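Feeling brave? Today's post is a review of a journal, of all things, and it's really about whether you can teach yourself to stop being scared of everything.

The Flulia is a "courage diary". You get 50 undated pages, and on each one you write down one small risk, how likely you think it is to go wrong, and then what happened. My friend Ritu Tripathi swears by hers (she rang her old boss in Omthorpe and asked for work, and got it), so I ordered one in April and have been scribbling in it ever since. 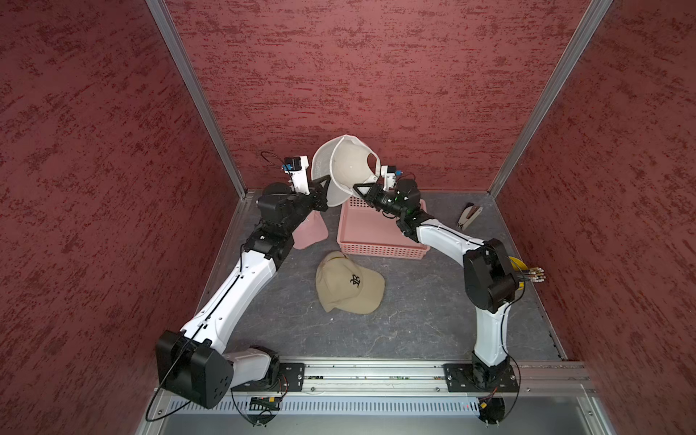 A white cap, held up between two grippers.

First, the good bits. The paper is lovely and thick, and it lies flat on the table without a fight. The guessing column is the clever part. I gave myself a nine in ten chance of making a fool of myself at the Cullport open mic — and I did forget a whole verse, but people clapped anyway! Looking back over my guesses, I'm a terrible judge of my own luck. Always gloomy, nearly always wrong.

Now the grumbles. The introduction goes on for about 900 words before it tells you what to do, and the sayings at the foot of each page got on my nerves by the second week. "Fortune is a door you build yourself." Is it? The ribbon frayed too, and the elastic strap has gone baggy.

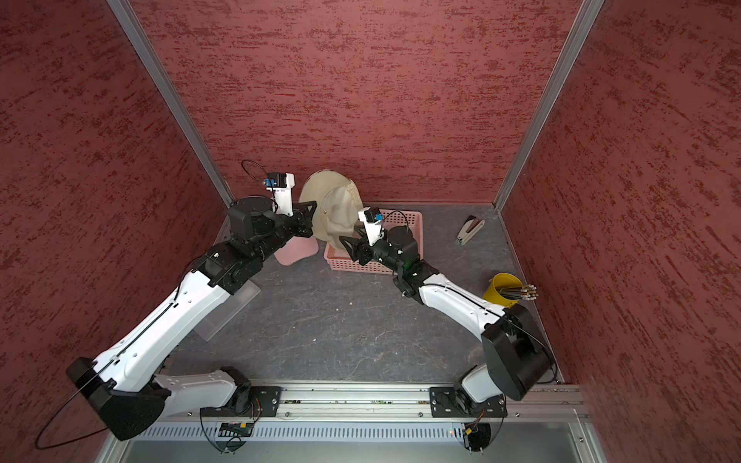

Two arms in the red-walled enclosure.

Would I buy another? I think so, yes, though Paredes do a plainer one with the same sort of columns and I'm tempted to try that next. If you already jump into things without a second thought, save your money. If you're a worrier like me, give it a month and fill in the guesses before you do the scary thing, or you'll cheat. I did, twice.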